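Heketti hand-held gripper sessions: good practice, step by step

Updated Mon 10 June. Replaces the January page, bin that one.

Before you start
Clear the table. Task items only, nothing else. Check the tape marks at the table sides, press down any that lift. Cables along the wrists, not across the palm. Slack but not loopy.

Floor cables: walk the room once, push anything out of your step path. Yes every session.

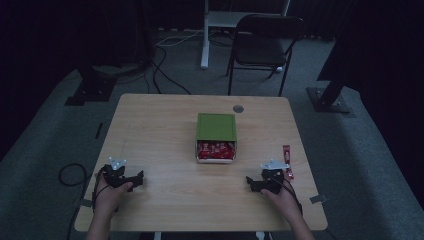 Then log in to Neltow, open a new batch, pick the task. Batch size is 16 takes. Do not go over, the upload stalls and you loose the lot.

Start pose
Both grippers over the table, fingers pointing in at each other. Hold still for a slow breath. Then go.

Checking the fingertips
Open wide, look at both faces. Screws seated? Fibers or crumbs on the edges, pick them off. Scuffs are OK, cracks are not. Crack = stop, tag it, swap the pair. 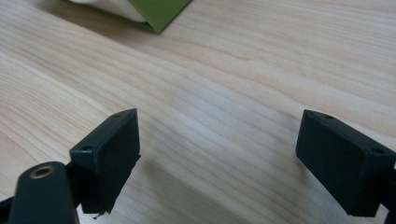 Written by the Stirkeo site lead
Role: session standards, Kettunen project

During the take
One item at a time. No fast grabs. Dropped something? Leave it, end the take, mark it "drop". Dont rescue it, a rescued take gets rejected anyway. 947 of our 2,979 takes so far went back for exactly this.

After
Close the batch, grippers down with the jaws open, sign the sheet.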